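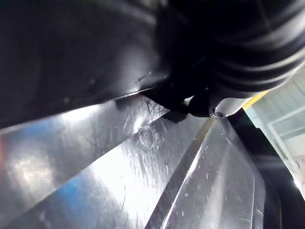
*Mirror-finish surface with fine scratches, streaks and a small ring-shaped scuff.*

# Assessing and refinishing a scratched mirror-finish work surface

Revised March 2024. Procedure by Spyros Kelmendi, corrections by Ermira Bošković.

The procedure covers flat, glossy silver surfaces used as bench tops, tray liners and backing panels. Two constructions are common and they look alike under bright light: solid sheet metal with a polished face, and plastic sheeting with a reflective layer. They are cleaned the same way. They are not repaired the same way, and abrasive work on the wrong one will remove the reflective layer permanently. Complete section 2 before opening any polish.

Curved panels, bathroom mirrors and plated trim are outside the scope.

## 1. Tools and materials

- Soft hand brush or blower bulb
- Two spray bottles, one for wash solution and one for distilled water
- Unscented dish soap
- Isopropyl alcohol, 70 percent
- Microfiber cloths, edgeless if available
- Flashlight with a narrow beam
- Small magnet
- Grease pencil or low-tack tape
- Nerton plastic polish, fine (sheeting only)
- Korkitz metal paste, medium and fine (metal only)
- Felt block, flat face
- Replacement sheeting, if required – we use Bromatex self-adhesive, cut from the roll

Wash new microfiber cloths once without fabric softener. Cut off any sewn labels.

Keep separate cloths for wash, paste and final wipe. A cloth that has touched medium paste does not go back to fine paste, even after laundering. Mark them on the corner with a laundry pen.

## 2. Identify the material

Work through the tests in order and stop when the answer is clear.

**2.1 Edge check.** Find an exposed edge, a corner or a fastener hole. Sheeting usually shows a layer line, with a clear or white core behind the silver. Solid metal is the same color all the way through.

**2.2 Temperature.** Leave the panel at room temperature for an hour and put a bare palm on it. Metal feels distinctly cooler than the bench frame or other plastic parts nearby. Thin film bonded to a metal base will also feel cool, so a cool reading alone proves little.

**2.3 Tap.** Tap with a fingernail near the middle of an unsupported span. Sheeting gives a dull click.

**2.4 Magnet.** Attraction means steel somewhere in the stack. It doesn't tell you whether the steel is the visible face. Aluminum and many grades of stainless will not attract at all.

**2.5 Reflection offset.** Touch the surface with the tip of a pencil. If there is a gap between the tip and its reflection, a clear layer sits on top of the silver. If the two tips meet, the reflective face is the top face. Very thin protective coats leave a gap too small to see, so treat a "no gap" result with caution on anything that failed to give a clear answer at 2.1.

When the tests disagree, treat the panel as sheeting.

## 3. Clean before judging the damage

A large share of what looks like scratching is residue. Dried detergent, glove powder and tape adhesive all leave streaks that follow the direction of the last wipe.

1. Move everything off the surface that can be moved. Lift it clear; do not slide it.
2. Remove loose grit with the brush or blower. Never start with a dry cloth.
3. Mix 5 ml of dish soap into one liter of lukewarm water. Spray until the surface is evenly wet and leave for two minutes.
4. Wipe in straight, overlapping passes, turning the cloth to a clean face after each pass. Use the weight of the hand only.
5. Rinse with distilled water and blot dry.
6. Go over remaining greasy patches with alcohol on a damp cloth. On sheeting, test a corner first and keep alcohol away from cut edges. It can creep under the film and release the adhesive.

Do not use ammonia glass cleaner, acetone, melamine sponges or paper towels.

Adhesive residue that survives alcohol can be softened with a drop of mineral oil, left for ten minutes, then washed off with the soap solution.

## 4. Map the marks

Switch off the overhead lights. Hold the flashlight low, almost parallel to the surface, and sweep it slowly. Then turn your position by 90 degrees and sweep again. A scratch that lies along the beam nearly disappears, and one pass will miss it.

Overhead lighting is misleading on this finish. It breaks into wide white bands that hide fine marks inside them and exaggerate whatever sits at their borders. Colored patches are usually reflections of nearby objects. Move your head; if the patch shifts, it is a reflection, and if it stays put, it is a stain or heat tint.

Classify each mark:

| Class | Fingernail test | Typical form | Action |
|---|---|---|---|
| A | Not felt | Hairlines, haze, random fine scuffs | Polish, or leave |
| B | Felt, nail doesn't catch | Short sharp scratches, often in clusters | Polish on metal; limited improvement on sheeting |
| C | Nail catches | Gouges, dents, cuts | Replace, or accept |

Ring-shaped marks need their own check. A ring can be a deposit left by the base of a container, or wear from something round being pressed or turned in place. Put a drop of distilled water on it for five minutes, then wipe. If the ring fades, repeat section 3 on that spot only. If it is unchanged, a drop of white vinegar for one minute will deal with mineral scale – on metal only, rinsed at once. A ring that survives both is abrasion and gets a class from the table.

Circle class B and C marks with grease pencil, or put a piece of low-tack tape beside each one. Photograph the map if the work will run over more than one session.

## 5. Polishing: metal

Mask the fittings, brackets and screw heads along the work area. Paste packed into a screw recess dries white and takes longer to pick out than the masking does to apply.

1. Start with the fine Korkitz paste on a test patch in a corner. If the hairlines clear, do not use the medium.
2. Where medium is needed, put a pea-sized amount on the felt block and work the marked area in straight strokes. If the sheet has a visible grain, follow it. If there is no grain, choose one direction and keep to it.
3. Extend each stroke at least a hand's width past the mark on both sides. Stopping at the mark leaves a shallow hollow that shows up as a bend in reflected straight lines.
4. Wipe off and inspect with the flashlight after every 39 strokes or so. The number is arbitrary, but having a fixed one keeps the patches even with each other.
5. Wash with soap solution, rinse, dry.
6. Repeat with fine paste on a clean block, strokes at right angles to the first set.
7. Finish with a dry microfiber cloth.

Two rounds of medium is the limit. Marks still present after that are class C for practical purposes.

Rotary tools are not recommended. Ermira has had acceptable results with a foam pad on a slow drill, on scrap. The same setup burned a tint into a finished panel the first time it paused in one place.

## 6. Polishing: sheeting

Only class A marks in the clear top layer are worth attempting. If section 2.5 showed no gap, skip to section 7.

Apply Nerton fine polish with a damp cloth, using light straight strokes over an area no larger than your palm. Check the cloth constantly. A gray or silver smear on a clean cloth means the reflective layer is coming off. Stop, rinse, and plan for replacement.

Buff with a second cloth as the polish hazes. One round is normally enough, and a second seldom adds much.

Do not try to fill scratches with wax or clear lacquer on a surface that will see use. Both pick up grit.

## 7. Replacing the sheeting

Our Bromatex roll is 575 mm wide, which covers the standard bench in one piece. Wider benches need a seam; put it toward the back.

1. Warm one corner of the old film with a hair dryer on low and lift it with a plastic scraper.
2. Pull back slowly at a flat angle, warming just ahead of the peel line.
3. Remove the adhesive with mineral oil, wash, then wipe with alcohol. Leave for 30 minutes.
4. Cut the new piece 20 mm oversize on all sides.
5. Mist the base with distilled water and one drop of soap.
6. Peel back a hand's width of liner, set the first edge, and squeegee outward from the middle. Continue in short sections.
7. Trim with a new blade.
8. Leave unloaded for 14 hours before putting anything heavy on it.

Small bubbles under the film usually shrink over a few days. Larger ones can be pricked at the edge with a fine needle and pressed flat.

If fixed hardware can't come off the bench, slit the film from the nearest edge to the fitting, cut a close outline around it and butt the slit together behind. Overlapped slits lift.

## 8. Slowing down new wear

- Put felt or silicone feet under anything with a hard base.
- Keep clamps and angular parts from resting directly on the face. A scrap of cloth is adequate.
- Brush off grit before each wipe-down.
- Rotate loose panels end for end when wear starts to collect in one area.

A Betancur clear cover film was fitted to the second bench in February. It takes the scuffs well, though reflections are softer through it and the corners have needed pressing down again. Removal has not been tested yet.

## 9. Record

For each panel, note the material result from section 2, the number of class B and C marks, products used, and rounds of polish. The count of rounds matters most on sheeting. Write it on the underside in permanent marker where it will stay with the panel.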